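课程项目报告:双人合作解谜游戏 Ploratico 的网络同步与存档设计

Lotbridge 学院 软件方向 第六组
提交日期:2021年11月14日

摘要

本项目完成了一个可以在局域网内运行的双人合作解谜游戏,名称为 Ploratico。游戏用课程提供的 Miltov 框架编写,关卡用 Lahtinen 编辑器制作。项目的重点放在两台机器之间的状态同步、断线后的恢复以及存档格式上,关卡数量和美术都做得比较简单。报告依次说明选题、总体结构、同步方案的两次修改、存档格式、画面、测试过程,最后列出没有完成的部分。

一、选题

组里的成员平时玩的游戏类型差别很大,有人玩射击,有人只玩手机上的三消,开始时很难定下方向。后来大家同意做合作解谜,因为规则少,容易在一个学期内写完,而且两个玩家必须互相配合,网络部分就绕不过去,符合课程对“分布式状态”的要求。

选题时我们看了几款以前的双人解谜游戏,记下了它们处理“等待对方”的方式。有的游戏在一方到达机关之后会锁住移动,直到另一方也到达;有的完全不管,两个人可以走到地图两端,画面分成两块。我们采用了第二种思路,但不分屏,每人在自己的机器上只看到自己周围的区域。这样做的代价是两边都必须保存完整的关卡状态,只是显示的部分不同。

游戏的基本玩法如下:地图由方格组成,每格是地板、墙、压板、门或者可以推动的箱子。一名玩家踩住压板,对应的门打开,另一名玩家通过。箱子可以代替玩家压住压板。后面的关卡里有只对其中一名玩家生效的压板,用颜色区分。每一关的目标是两名玩家同时站到出口。

没有做敌人,也没有做时间限制。早期的版本里有一种会来回走动的守卫,删掉的原因在第三部分说明。

二、总体结构

程序分成三层。最下面是 Miltov 提供的窗口、输入和套接字封装,我们没有改动。中间是规则层,只负责“给定当前状态和一个操作,算出下一个状态”,不读取时间,也不读取键盘。最上面是显示层和网络层,它们都只通过规则层公开的接口访问状态。

规则层不读时间这一点是在第二周才定下来的。最初的代码里,箱子的移动动画和箱子的位置写在同一个类里,动画没有播完时位置是小数,另一台机器收到以后取整的方向不一致,有时箱子会偏一格。把动画搬到显示层以后,规则层里所有坐标都是整数,问题随之消失。建议以后选这个题目的组从一开始就把这两部分分开。

关卡文件由 Lahtinen 编辑器导出,是一个文本文件,每行对应地图的一行,下面跟着压板和门的对应表。编辑器导出的对应表用名字作键,我们在载入时换成编号,原因是名字里允许出现空格,而早期的读取函数遇到空格就停止。后来读取函数修好了,编号也没有改回去。

三、同步方案

第一版采用主从方式。先开房间的一方是主机,另一方把按键发给主机,主机计算以后把整个状态发回来。这个版本写得很快,两天内就能玩,但从机一侧的手感很差:按下方向键以后要等一个来回才看到角色移动。在机房的有线网络里不太明显,换成宿舍的无线网以后,连不常玩游戏的组员都能感觉到。

第二版改成两边各自计算。每一方按键以后立刻在本地执行,同时把操作连同序号发给对方。收到对方的操作时,如果它在时间上早于本地已经执行过的某些操作,就把状态退回去,按正确的顺序重新执行一遍。这种方法在格斗游戏里很常见,资料也多,对解谜游戏来说实现起来比我们预想的简单,因为规则层已经是纯函数,只要保留最近的若干个状态就可以退回。

退回的上限定为 400 毫秒。超过这个时间的操作不再尝试插入,改为暂停双方,由主机发一份完整状态。这个数值是试出来的。定得太小,无线网络稍有波动就会触发暂停;定得太大,玩家会看到箱子突然回到很久以前的位置,然后又跳到新的位置,让人以为是程序出错。

退回时最明显的问题出现在箱子上。假设两名玩家几乎同时从相对的方向推同一个箱子,两边本地都显示自己推成功了,等操作交换以后,其中一方必须撤销。规则规定序号较小的操作优先,序号相同则主机优先。撤销的一方会看到箱子滑回来。我们给这种情况加了一个很短的抖动动画,试玩的人大多能看懂是“没推动”。

守卫就是在这一步删掉的。守卫的移动依赖随机数,两边虽然用同一个种子,但只要有一次退回的次数不同,随机数的消耗就会错开。把随机数生成器的内部状态也放进可退回的状态里可以解决,我们试过,能运行,只是守卫会在玩家眼前瞬移,看起来比没有守卫还糟。考虑到剩下的时间,决定不做。

还有一个小问题花了很长时间。两台机器分别设置了不同的系统语言,其中一台在输出小数时用逗号代替小数点,对方解析失败后把整条消息丢弃,但没有报错。表现出来就是只有一个方向的操作能传过去。最后改用二进制格式传输,并且在丢弃消息时一定写日志。

四、断线与恢复

断线分两种情况处理。短时间没有收到消息时,本地仍可移动,但踩到压板不会开门,画面角落显示一个等待标记。时间再长一些,游戏进入暂停,双方都不能操作,保留房间,等待重新连接。

重新连接时先比较双方状态的校验值。相同就直接继续,不同则以主机的状态为准。校验值每隔若干步计算一次,计算时把所有坐标按固定顺序写进缓冲区。一开始我们直接遍历哈希表,两边的遍历顺序不一样,状态完全相同也会得出不同的校验值,于是每次重连都要重传一遍。换成按编号排序后正常。

如果主机一方退出,从机可以选择接任主机继续单独留在关卡里,等待对方重新加入。这个功能做完以后很少有人用到,但在演示时网络出了问题,靠它才没有从头开始。
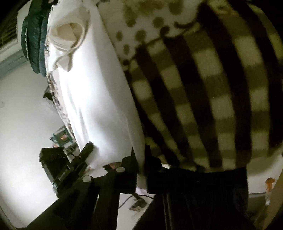 画面部分安排在同步稳定之后才做,所以只有最基本的贴图和一层光照。地图上的每一格都由底色、边线和明暗三部分叠加而成,明暗分为若干级,由显示层根据光源方向计算,规则层不参与。最初两名玩家的专属地砖都是纯色,一白一棕,试玩者说白色的那种像是没有载入贴图。调整时我们对照了布料的明暗:白布左侧和中间受光最强,接近纯白,到右侧变成柔和的浅灰,旁边那块大面积的格子织物则靠花纹就能和它分开。按照这个思路,白色地砖只在受光的一侧保留最亮的一级,背光侧逐级压灰;另一名玩家的地砖改为格纹,不再单靠颜色区分。格纹还有一个好处,色觉异常的玩家也能认出来,组里正好有一名成员红绿不分,以前每次测试都要问别人脚下是哪一种压板。

边线最初是纯黑色,和格纹叠在一起时显得很脏,后来改成比底色深两级的同色。压板踩下以后边线变细,松开后恢复。门没有开关动画,只有两张图直接切换,这是时间不够造成的,演示时有几个人提到过。

箱子用的是统一的灰色贴图。曾经考虑过给不同重量的箱子不同的图案,但“两人一起才能推动的重箱子”最后没有放进正式关卡,相关的贴图也就没有画。

界面文字全部放在一个单独的文件里,原计划提供中英文两个版本。英文版只翻译了主菜单。

五、存档格式

存档的要求有三条:任意一方都能保存;双方的存档可以互相读取;程序更新以后旧存档不能直接失效。第三条是中期检查时老师加上的,当时我们已经改过一次格式,旧存档全部打不开,测试的人要从第一关重新打起,意见很大。

现在的存档由文件头和若干个数据块组成。文件头里有版本号和关卡编号。每个数据块前面写明类型和长度,读取时遇到不认识的类型就按长度跳过。新增功能时只需要增加新的块类型,旧程序读新存档时会丢掉新功能的数据,但不会崩溃。玩家位置、箱子位置、压板状态分别放在三个块里。

门的状态没有保存。门是否打开完全由压板决定,载入以后重新计算一次即可。早期版本保存了门的状态,结果出现过门开着而压板上没有东西的存档,玩家可以利用它跳过整关。

写文件时先写到临时文件,写完再改名覆盖原来的存档。加这一步之前,有一次测试中途笔记本没电,留下了半个存档文件,程序启动时读到它就退出,而且因为启动时自动读取,每次打开都会退出,只能手动删除。现在读取失败会回到主菜单并显示提示,坏掉的文件改名后保留在原目录里。

我们没有对存档加密。有人提出玩家可以改文件跳关,讨论以后认为合作解谜游戏没有排行榜,改存档只影响自己和队友,不值得增加复杂度。不过文件末尾加了校验和,用途是发现损坏,防不了有意修改。

六、关卡制作

关卡先在纸上画,再录入 Lahtinen 编辑器。纸上画的好处是可以几个人围着一张桌子用橡皮当箱子推来推去,很多死局在这个阶段就能发现。录入以后用一个简单的求解程序检查是否有解,求解程序直接调用规则层,对每个状态做广度优先搜索。

双人关卡的状态数增长很快。地图稍微大一点,搜索就会用光内存。我们做了两处简化:一是两名玩家在同一片连通区域内的位置视为等价,只记录区域编号;二是箱子贴墙进入无法再推出的角落时,除非那里有压板,否则直接剪掉。加上这两条以后,所有正式关卡都能在机房的电脑上求出解。

求解程序还帮忙发现了几处设计者没有想到的捷径。其中一关原本需要两个人轮流开门,求解程序找到的走法里一名玩家从头到尾只走了几步,另一名玩家独自完成了全部工作。这一关后来加了一堵墙。也有一处捷径保留了下来,试玩者发现以后很高兴,觉得是自己想出来的,没有必要堵掉。

难度排序由组内投票决定,和实际测试的结果差别不小。我们自己觉得最难的一关,试玩者通过得很快;反而是第三关,因为第一次出现专属压板又没有提示,很多人卡在那里。后来在第三关入口处加了一个只有专属压板的小房间,让玩家先踩一次看看效果。
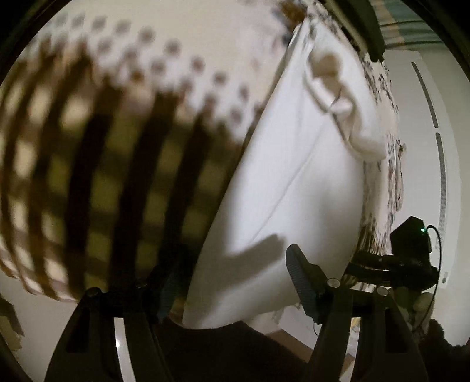 七、测试与结果

测试方法

参加试玩的共 20 人,都是本校学生,自由组成两人一队,每队使用两台相邻的电脑,允许说话。组员坐在后排记录,不提示解法,只在程序出错时介入。每队玩完以后分别填写一份问卷,问卷问的是操作是否有延迟、是否看到过异常现象、哪一关最喜欢、哪一关最想跳过。

程序在后台记录每一次退回和每一次完整重传,日志里带有关卡编号和当时的操作序号,方便之后重放。重放功能是顺手做的,因为规则层只依赖操作序列,把日志喂回去就能得到同样的过程。它在查错时的作用比我们写的所有单元测试加起来还大。

网络表现

有线网络下没有发生过完整重传,退回偶尔发生,问卷里没有人提到。无线网络下情况不同,有 2 队遇到了完整重传,都发生在两人同时推箱子的关卡。从日志看,其中一队是信号问题,另一队是程序的问题:某一台电脑的输入队列没有及时清空,操作积压后一次发出,对方收到时已经超过上限。后者修正以后重新播放日志,没有再触发。

主从方式的旧版本也拿给其中几名试玩者对比过,没有告诉他们区别在哪里。从机一侧的人都说旧版本“走路发黏”,主机一侧的人没有感觉到差别。

玩家反馈

评价最集中的是第三关和最后一关。第三关的问题前面已经说明。最后一关地图太大,两个人分开以后很难用语言说清楚自己在哪里,经常出现“你左边那个门”“哪个左边”这样的对话。有人建议加小地图,也有人认为说不清楚正是这一关的乐趣。我们没有加小地图,但给每个房间的地面加了不同的编号,玩家可以报房间号。

另一条常见的意见是撤销功能。单机推箱子游戏通常可以一步一步撤销,我们的游戏只能整关重来。技术上保留更多历史状态就能做到,难点在规则:一方撤销时,另一方已经走的步骤要不要一起撤销。问卷里两种看法都有。目前的版本把重来改成需要双方都按确认键,避免一方手误让对方白走一趟。

问卷中还有关于声音的意见。游戏只有踩压板和开门两种音效,没有背景音乐,有人觉得太安静,也有人说安静的环境适合讨论。箱子推不动时没有声音,这一点应该补上。

存档测试

存档测试由组员自己完成。做法是在各关的不同阶段保存,换另一台机器读取,再和原来的状态比较校验值。另外写了一个小程序,随机截断或改动存档文件的某些字节,检查程序是否会异常退出。第一轮测试里,把数据块长度改成一个很大的数会让程序申请过多内存,之后在读取时增加了与文件剩余长度的比较。修正后没有再出现异常退出。

八、分工

网络层和同步由两名组员负责,规则层和求解程序由一名组员负责,显示层和贴图由一名组员负责,关卡全组都参与。存档部分中途换过一次人,交接时只有代码没有文档,接手的人花了几天才弄清楚各个块的含义。后来补写的格式说明放在项目目录的 docs 文件夹里。

版本管理方面,前期大家都直接往主分支提交,经常互相覆盖关卡文件。Lahtinen 导出的关卡每次都会重新排列对应表的顺序,哪怕只改一格,版本工具也会显示整段都变了,合并非常麻烦。后来写了一个脚本,在提交之前把对应表按编号排序,冲突少了很多。

九、未完成的内容

1. 游戏只支持局域网,需要手动输入对方的地址。自动发现房间的功能写了一半,在学校的网络里广播消息会被屏蔽,没有找到合适的测试环境。

2. 只支持两名玩家。同步部分的消息格式里给玩家编号留了位置,但优先级规则默认只有主机和从机,增加人数需要重新设计。

3. 中途加入只能从关卡开头开始。断线重连走的是另一条路径,两者本来可以合并。

4. 手柄支持只在一种手柄上试过。

5. 求解程序给出的最短步数没有显示给玩家。

附:运行说明

将压缩包解开后,两台机器都运行 ploratico 主程序。其中一台选择“建立房间”,屏幕上会显示本机地址;另一台选择“加入房间”并输入该地址。若连接失败,先检查防火墙是否拦截。双方版本号必须一致,版本号显示在主菜单右下角。存档位于程序目录下的 save 文件夹,可以直接复制到另一台机器上使用。自制关卡放进 levels 文件夹,文件名不要使用中文,当前版本的读取函数在部分系统上会找不到文件。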